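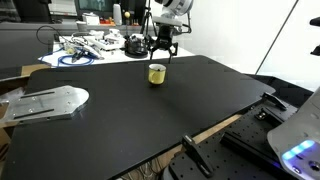 Handout 4: How the months got their names

Course: Time and Calendars, Cletton evening classes
Tutor: Gyula Orbán

The old Roman year began in March. For this reason November, our eleventh month, still carries the Latin word for nine, novem. Please keep this in mind when you read the older texts — the number in the name does not help you to find the month.

July and August had number names too, Quintilis and Sextilis. They were changed in honour of Julius Caesar and Augustus.

For next time: read the copied pages and write 30 lines about a feast day in your own family. Wendy Bramwell has spare copies at the desk.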